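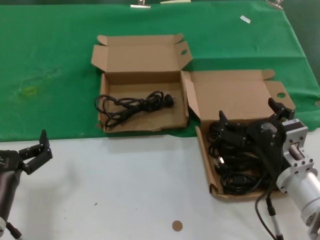 The Pliden cover on our two-arm table, with the power cables out for a morning's work.

Pliden Table Cover Kit: A Long Review of a Simple Cloth

I have been meaning to write this one up since May, when I told Amanuel Yilma over lunch that I had opinions about a tablecloth and he told me to please put them somewhere other than his lunch. So, fair warning, what follows is a good many words on a piece of green fabric and a bag of metal clips. If you look after a two-arm table of your own, though, I suspect you have opinions too, and you'll forgive me.

The kit is sold by Pliden as a cover for robot work tables. You get one length of matte green cloth, a bag of spring clips, and a folded sheet of instructions that I lost on the first day and haven't missed. Ours cost $47. There is a bigger size for people with bigger tables, and a gray version that I have never seen in person.

What we were using before

A bare white tabletop, for the most part, and I was fond of it! It wiped clean, it was flat, and you could see a dropped screw on it from across the room. The trouble was the light. Our ceiling panels are bright and the top would throw a pale glare straight back up into the cameras, and black cable on shiny white gave us dark shapes with mushy edges that moved when the arms moved. We tried turning the lights down and then people tripped on things. Getachew Berhe tried brown packing paper for a while, and it did cut the glare, but a gripper finger only has to catch paper once and you're taping it back down for the rest of the afternoon.

We also had a rubber mat from Westum for part of the winter. Lovely stuff, heavy, lay flat as a pancake. It also grabbed hold of cables so well that a light tug would stretch the loop instead of sliding it, and it smelled like a bicycle shop. It lives under my desk now and my feet are very happy with it.

Putting it on

One person can do it, two people will enjoy it more. Power the arms down first and park them well up and out of the way, and I mean really down, with the stop button pressed. You're going to be leaning over the table with both hands full of fabric.

I start at the far edge. Lay the cloth over so there's a bit of overhang, put the first clip near the middle, and work outward from there, pulling gently toward each corner as you go. The first time I did it I started from a corner and ended up with a long diagonal ripple that I then chased around the table for half an hour. Once the far edge is holding, do the sides. We leave a strip of the white top showing along the near side when we work with the boxes, mainly out of habit, and I've come to like having a bit of hard surface there for parking a box half on and half off.

Then comes the part the instruction sheet might have mentioned (I wouldn't know, see above). Bring each arm down slowly by hand control and walk the grippers around the whole edge with the speed turned way low. Check every clip against the fingers and against the wrist. The clips stick up higher than you think, and if one of them sits where an arm likes to swing through, you want to find that out at a crawl. We moved two of ours after doing this. Watch the cables hanging off the arms as well, on both sides. A cable with a little too much slack will drag over a clip handle and lift it, and then the cloth lets go at the worst moment.

Last of all, check your table height. The cloth is thin, but it isn't nothing, and if your lowest finger position was taught on the bare top you'll be pressing into fabric. We raised ours by a hair and it has been fine.

How it holds up with cables

Cables are a mean test for any surface. They spring, they roll, they hook on to each other, and they hook on to whatever is under them. We keep ours in open cardboard boxes with the flaps spread out, and a good part of the day is an arm reaching into one of those boxes and coming away with either one cable or a whole family of them.

On the Pliden cloth they slide nicely. A loop that flops over the side of a box lies on the fabric and stays about where it landed, and a gripper can close on it without bringing the cloth along too. I was worried about that last bit, I'll admit. We logged 708 grabs in the first stretch after the cover went on, and the fingers pinched up fabric in nine of them, mostly near one spot where I hadn't pulled the cloth tight. After I pulled it tight that mostly stopped.

The boxes slide a little more easily than I'd like. A light cardboard box with only a cable or two in it will scoot if a gripper bumps the wall. Getachew's answer was to put something heavy in the bottom, and mine was to grumble, and his works better.

Where it lets you down

Wrinkles. Oh, the wrinkles. You can smooth it out first thing and by noon it has a rumple somewhere in the middle, right where all the work goes on. I have ironed it (low heat, a clean towel over the top) and that gets you a couple of good days. Ours came folded into a small square and the fold lines took weeks to leave.

It marks, too. There's a yellowish smudge on ours that has been through the sink twice and doesn't care. The middle also looks a bit faded compared with the edges after nearly 500 hours of use. It hasn't torn, and the cameras don't seem to mind, but if you have visitors coming through and you'd like the table to look its best, you may want to keep a second cloth in a drawer.

And it collects bits. Scraps of paper, crumbs of cardboard from the box flaps, the odd end of a cable tie. On the white top I'd have swept them off with my sleeve. On fabric they cling, so a lint roller now hangs from a hook by the door, and whoever opens up gives the cloth a going-over before the arms come on. It takes about as long as the coffee does.

The clips deserve a kind word. They're plain metal, they bite hard, and not one has cracked, where the plastic ones from Murnetti that we tried first were snapping within a week. My only wish is for a lower shape. A flat clip would let me stop thinking about wrist clearance along the far edge, and I'd gladly pay extra for a bag of those. 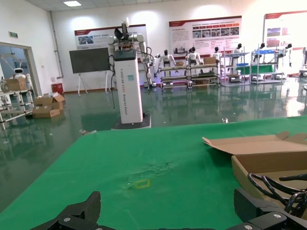
A few habits that have helped

Press out the creases with the flat of your hand before every run, working from the center toward the clips. Tugging at the edges from the start only moves the crease somewhere else.

Tug each clip once a day. If it slides, reseat it.

Look at the table through the wrist camera as well as with your own eyes. A rumple that seems like nothing when you're standing up can look like a small hill from down there, with a shadow to match, and it has fooled our cable finder more than once.

Keep loose loops in the box when you can. A tangle hanging over the corner of the cardboard, close to the fingers, is asking to be picked up by the gripper's backside when you meant to grab something else.

Wash cold and hang it up. The dryer at Amanuel's place shrank our first one enough that it no longer reached both clips, and he is still hearing about it from me.

Wipe the finger pads after a long session. A bit of green fuzz builds up on them, and Getachew noticed before I did that our grip on thin plugs got better once they were clean.

Would I buy it again?

I already have, thanks to that dryer! For a table like ours, with overhead light and a lot of dark, floppy things to pick up, the Pliden cover has done more for us than a couple of far pricier changes I could name. Our cameras see the cables better and the arms pick them more cleanly, and when it gets dirty I can take it home and wash it.

If you mostly handle hard parts that need a firm, flat surface under them, I'd stay with a bare top or try the Westum mat. Ccori makes a stretched cover on a light frame that is supposed to fix the wrinkle problem altogether. A friend has promised to lend me one once her group is done with it, and I'll add a note to this page when I've had it on the table for a while.

Four stars out of five, with the missing star held back for the fold lines and the height of those clips.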